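Cikstead Community Fibre: your questions answered

We've had a terrific response since the town meeting in August, and plenty of good questions with it. Have a read through, and if yours isn't covered, send it in!

What is being built?

A fibre network owned by the town, running past every home and business inside the Cikstead boundary and out along the Ginska road as far as the old dairy. That's 1,000 premises in the first stage, and we're thrilled that it includes the farms that have been limping along on copper for years.

Who's doing the work?

Baretti won the civil contract, so theirs are the crews you'll see digging. Hoshino is supplying the switching equipment and the box that goes inside your house. Didier Hervieu is the project manager and Anatole Bailly looks after connections and bookings.

Why one equipment supplier?

This came up a lot, what with all the news about which companies should be allowed into phone networks. The council asked for a security review before signing, and the contract lets us swap suppliers at the end of year 4 without paying a penalty. The cable in the ground works with anybody's gear, so that part stays put whatever happens.

Do I have to sign up?

No. Your current service carries on as it is. We'd love to have you on board, though, and the standard connection is free if you book while the crew is in your street.

What happens on the day?

Allow 3 hours, and somebody over 18 needs to be home. The technician brings the cable in from the street, fits a small box on an inside wall and tests the line with you. You get to choose the wall, so have a think about where your modem will live.

My place is a shed conversion with metal walls. Is that a problem?

Not for the fibre! Light in a glass cable doesn't care what your walls are made of. Wi-Fi is fussier about metal, so ask Anatole about a second access point when you book. 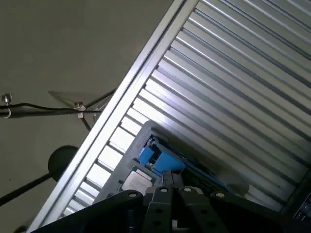
Renters are welcome too, but we need the owner's written permission before we drill. There's a one-page form at the library counter.

Will my landline number move across?

Yes, in nearly every case. Don't cancel your old service first or you could lose the number.

Does it work in a blackout?

The network cabinets have 12 hours of battery. Your own box needs power at your end, so if you rely on a medical alarm, tell us when you book and we'll organise a backup unit.

How long is the contract?

Month to month. Bookings are open from 8 am to 6 pm by phone or at the library.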